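Visit to the Halliday Memorial Hall, Dristholm

Our group went to Dristholm in September for the hall's open day. The hall keeps the names of local men and women who died in military service, and the foundation behind it pays for school and trade courses in their memory. Rory Halliday met us at the door. The hall is named for his brother, an Army medic killed on his second deployment.

The names room comes first. It has 50 panels, one to a person, with a photograph and a short text written by the family. Some are formal. One is mostly about a pickup truck that never ran right. Visitors are asked to keep their voices down, and they did.

Iona Moffat looks after the letters. The collection stands at 3,978 items, nearly all of them given by relatives. She had a drawer open for us and let two of our members read from it with gloves on.
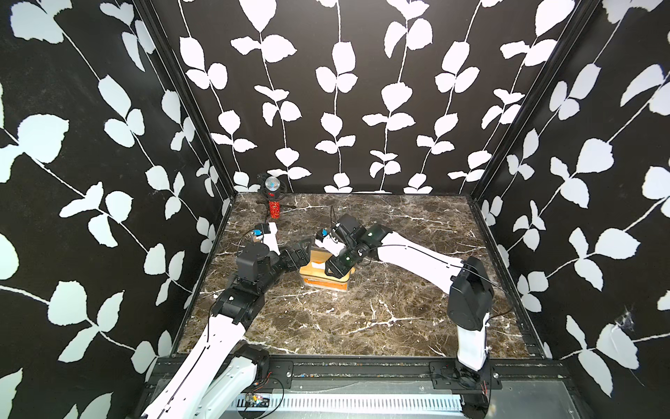 The scholarship side

After coffee we heard from Lewis Cairns, who handles applications. Each award is $2,000 and goes to a student from the county. Sons and daughters of service members get first consideration, but anyone can apply. Three students came to speak to us. Catinca Husar is training as a nurse and writes to the family her award is named for – she had met them for the first time that morning.

The forms are on the table by the office and can be mailed in. The deadline is 31st December. Lewis said a late form will be held for the following year, so don't throw it out.
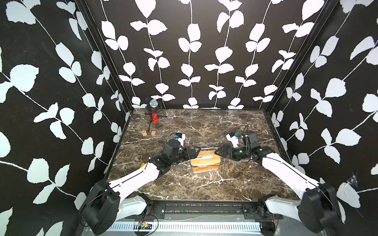 Parking is behind the building and fills up early. We ended up on the street by the feed store and walked back, which was fine for most of us, though there is a hill. The side entrance has a ramp. Lunch was chili and cornbread, paid for by donation. Magnus MacAulay drove the van home and we were back before dark.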